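Choosing between parallel and adaptive two-finger grippers for a shared tool task

Posted in: Grippers and end effectors
Views: 568

Howard Tindall

Our department at Galosby is comparing two grippers for a pair of arms which must work together on household tools. The present trial is a sweeping task. One arm holds the brush and the other holds the handle of the dustpan.

The first gripper under consideration is the Zamudio, with flat parallel fingers. The second is the Vurnness, whose fingers close around the object. Members are asked to advise on which is better suited to long plastic handles, and whether both arms should carry the same model. The brush handle tends to turn in the fingers when the bristles meet the rim of the pan.
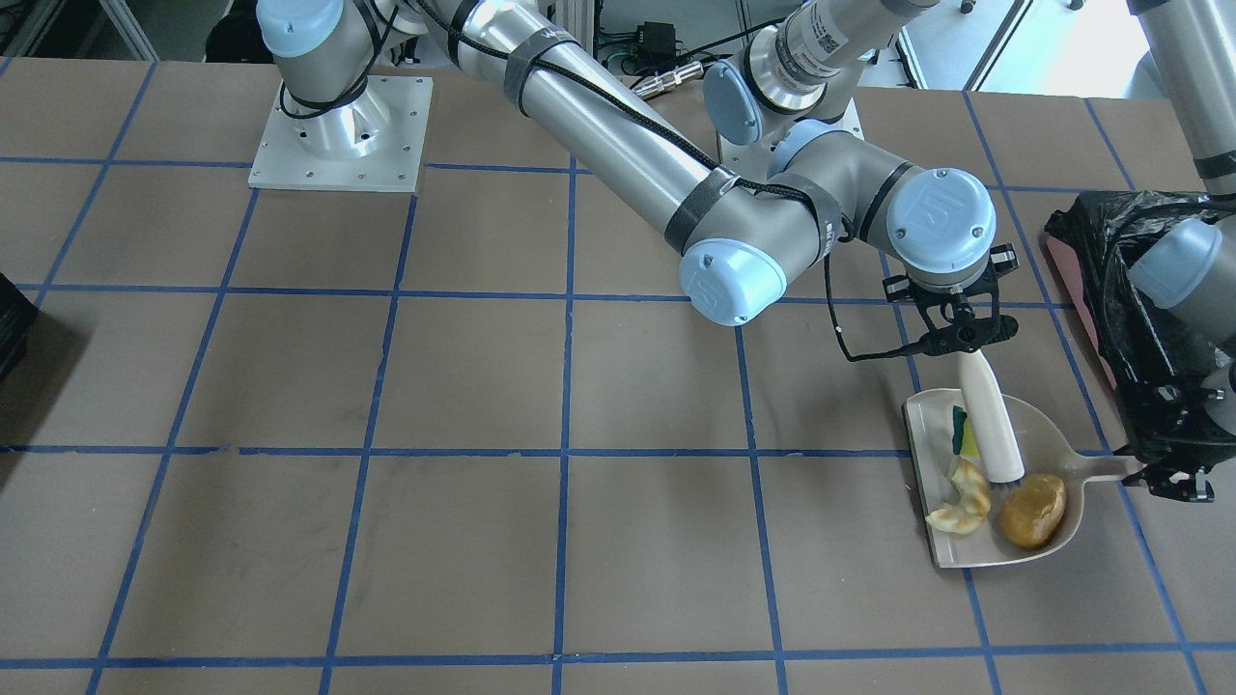

We have run 12 sweeps with each gripper at the same closing force. The Zamudio let the handle turn more often, but it was quicker to set up and its grasp position was easier to repeat. Purchase requests close in May, and a recommendation is required before then.

Josée Paquette

The two arms need not carry the same gripper. The dustpan is the easier case, as the pan rests on the table and the holding arm has only to resist a push. Flat fingers are adequate for that duty. The brush is subject to twisting, and a finger which wraps the handle will normally hold it better.

Before any purchase, it is advisable to fit rubber pads to the parallel fingers and repeat the same sweeps. Please also record how far from the bristles the handle is held. A grasp close to the head reduces the turning considerably - at Curkcombe this made more difference than the change of gripper. Cable slack at the wrist should be checked through the full stroke as well.

bench_user_west

Same model on both. Spares are simpler.

Howard Tindall

Thank you. Pads have been requested and the sweeps will be repeated with the lower grasp. The point concerning spares has been passed to our stores.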